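Put the Pastry on the Plate

12 June 2024

I have a small opinion about shared tables and I have held it long enough that I would like to write it down. Food that is going to be eaten with the hands, and that has no wrapper of its own, should go on a plate the moment it arrives. The plate should be out before the food is. Everything else on the table can more or less look after itself.

I say this as someone who has worked for years in offices and studios with one big table that everybody uses. The one I know best is on the second floor of the Tosska building, where 28 of us have keys. It is white and it gets used for everything. People eat lunch there, sign forms there, peel a cucumber there, and leave things there when they go home. There is no rule about any of this and I don't want one. A table where you can only do one thing is a desk.

The trouble is with soft food. A juice box can stand anywhere. So can a bottle with a screw cap. Chocolates in a package are fine on a bare surface, and you could leave them between a stapler and a stack of mail without anyone thinking less of them. These things come with their own outside. A cream puff doesn't. Its outside is the part you eat.
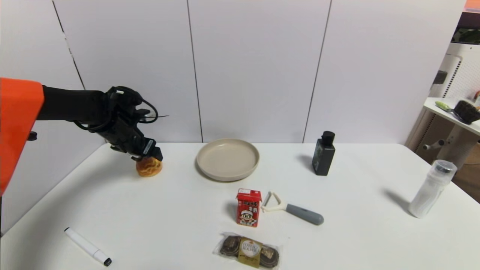

The pastry on the tabletop, and the plate empty next to it.

I see this arrangement more often than any other. Somebody has gone to the trouble of getting a plate out, and the pastry has ended up next to it. I think I know how it happens in our place. One person brings down the plate, another person opens the bag, and the second person is talking while they do it. The pastry lands wherever the hand was. Then the plate sits there being clean and the food sits there collecting whatever the table has to offer.

People who disagree with me, and there are several on my floor, say the table is wiped every evening and that I would happily eat a sandwich crust that had touched it. Both things are true. I am not making a hygiene argument, or not mainly. I grew up eating off picnic tables and I am still in good health. My argument is about what the food looks like to the next person who walks up.

A pastry on a plate is being offered. Anyone can read that from across the room. A pastry on a table could be anybody's. It could be the second half of someone's breakfast, or it could have been set down while the owner took a call. I have watched a perfectly good almond roll go uneaten from ten in the morning until five in the afternoon for this reason, and then go in the trash. Seven people told me later that they would have liked it. They didn't know if it was for them, and it's an awkward thing to ask.

What the table is for

The other half of the objection is that a plate is fussy. I understand this one better. There is a kind of office that puts out a cake stand and paper doilies and a small card saying what everything is, and I don't want to work in it. If the choice were between that and eating off the bare table I would take the bare table.

But a plate is about as plain a thing as a person can own. Ours are from a chain called Vollico, they cost 80 cents each on the clearance shelf, and they have a raised rim so nothing rolls off. Four of them would cover any morning I can think of. They are the color of weak tea. Nobody has ever felt outclassed by one.

I also think the plate helps the other things on the table, which is a point I came to late. On a mixed table the food tends to spread until it meets the office supplies. Pens are the worst for this. A pen gets put down in the middle of everything because the person using it means to pick it up again in a second, and then they get called away, and now the pen is part of lunch.
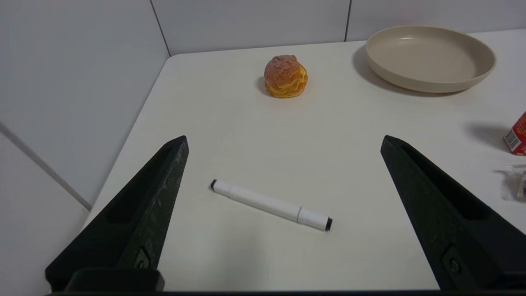
A marker and a pastry have no business near each other, and I say that as a person who once bit into a jelly doughnut with a green stripe down the side. The cap was on that marker when I checked it. It must have been off at some point. I have never been able to settle how the stripe got there, and I no longer trust caps.

You could solve it from the other end and give the pens a home. We tried that. There was a cup, a nice heavy one from Griller, the coffee place on the ground floor, and it was full for about a week. Pens don't stay in cups. They are picked up in one place and needed in another, and the whole use of a marker is that you carry it to the thing you are marking. Asking people to walk back to a cup every time is asking them to do a chore for the sake of an object that doesn't mind where it lies. A marker on its side on a clean table is doing no harm at all.

Food minds. So the food is what should be given a place, and the pens can go where they like. It took me longer than it should have to see it that way around. I spent most of one November nagging people about markers, which made me unpopular, when I could have just moved the doughnuts.

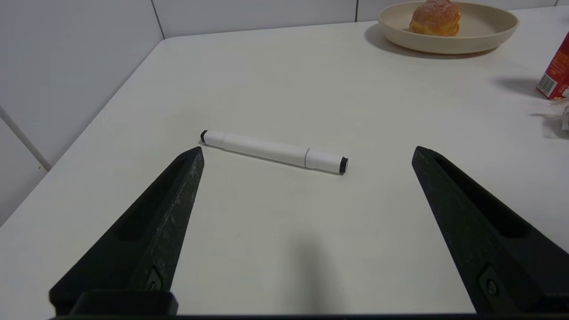 Once the pastry has a rim around it, the rest of the table stops being a problem. You can put a pen down a hand's width away and the two have nothing to do with each other. You can roll out a drawing. You can leave the vegetable peeler where you used it, though I would prefer that you rinsed it. The plate marks off a small area as food and everyone leaves that area alone without being told. I have never seen anybody set a marker down on a plate that had a cream puff on it, and I have seen people set markers down on nearly everything, including the butter.

It also makes the pastry easy to move. This sounds minor until you need the table. When six people turn up wanting to spread out a floor plan, a plate can be lifted and put on the windowsill in one go. Loose pastries have to be carried one at a time by someone who has to decide how to hold them.

How to hold one

That brings me to the cream puff itself, which is the hard case and the reason I feel as strongly as I do. We get ours from Pai, a bakery two streets over, and they are the kind with the crackled top. They are split across the middle and filled, so the thing has a lid and a base and a soft layer in between that wants to leave.

I have thought about the right way to pick one up. From above, the lid comes away in your fingers and the rest stays where it was. From below, you have to get your fingertips under it, and on a flat table that means pushing it along until it stops against something. With a plate you can push it against the rim, and up it comes. If there is no rim, you take it by the sides, low down, with even pressure and less of it than you think, and you don't change your mind halfway.

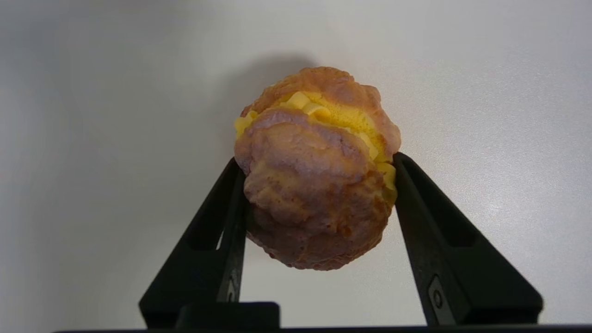
The case against me

I should be fair about the weak points. The first is washing up. A plate that is used has to be washed, and a table that is eaten from gets wiped anyway. In our building the sink is down the hall, past two fire doors, and whoever puts a plate out has made a small job for somebody. Usually the somebody is whoever takes the last pastry, and I suspect this is why the last pastry tends to get cut in half, and then in half again, until what is left is a crumb that no one will admit to leaving. I don't have an answer to that. I wash it if I'm the one who notices.

The second is that a plate can be the wrong size. If a box comes in with a dozen in it, you can't get them all on one plate, and then you have some that are on and some that are not, and the ones outside look rejected. In that case leave them in the box and open the lid. A box counts as a plate for my purposes. So does a clean sheet of the bakery's paper, if it's laid flat and the pastry is on top of it in the middle. I care about there being an edge.

The third point was put to me by a colleague who said I was making a principle out of a preference. She is probably right. I would only say that it's a cheap one to go along with. Nobody on our floor has to give up a pen, or move the juice, or label anything. The bottle can stay at the back of the table where it always is. The chocolates can stay in their package. All I ask is that when the bag is opened and the plate is already there, the hand goes a few inches further before it lets go.

We have had it this way on the second floor since spring, by habit more than agreement, and the almond rolls are gone by eleven now. I got one last week, and there was a pen next to the plate that I needed anyway.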